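Small Shelves, Big Difference: Notes from Our June Swap

If you missed the June get-together in Tiltville, you missed a good one! We had 23 people through the door, a very full snack table, and a conversation about two-tier shelves that went on so long we had to be reminded to stack the chairs.

It started with a simple question from one of our Bullville members. She has a small pantry counter, one outlet, and boxes of everything, and she wanted to know where on earth to put it all without drilling into the wall. Half the room answered at once (we are that kind of group), and nearly every answer came down to the same thing: get a little stand with a second level, and be picky about what goes on each one.
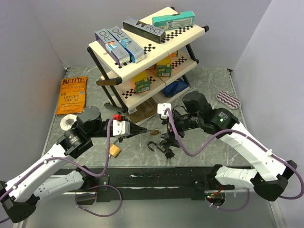 By Lucie Fortin
Home & Pantry Notes

I love a small shelf. I have one by the back door, one under the bathroom sink, and a third that moves around the house depending on what I'm fussing with that week. You get the top, you get the tier under it, and you get the bit of counter underneath as well, which people forget about completely. Brown packages in clear-ish wrapping fit in there just fine, tucked back in the shade.

Boxes do best up top, where you can read them. Four is plenty on a shelf this small, and I'd turn the long one sideways along the back if it will go. Mine never end up straight and I've stopped minding! The little green-and-yellow ones are happier on the lower tier, one toward the front and one toward the back, with room at the right for a crumpled blue bag you fully intend to fold later.

Then there's the stuff that simply won't shelve. Chips, for one. A bag of Kettle Brand Honey Dijon is going to lie beside the shelf whatever you do, and in my house it won't be there long anyway. I keep my tape out on the counter too, off to the left where I reach for it, and a sponge over on the other side. Purple zigzags on a sponge make me cheerful, what can I say.

Two things from the discussion that I want to pass along. Measure the height between the tiers before you buy, with your tallest box in hand. And wipe the counter before the shelf goes down, corners included, so you aren't lifting the whole loaded thing the next morning (ask me how I know).

The swap table did well too, and the leftover jars went home with the Ginow carpool. We meet again at 2 in the afternoon, same room, and the topic is drawers. Bring your worst one!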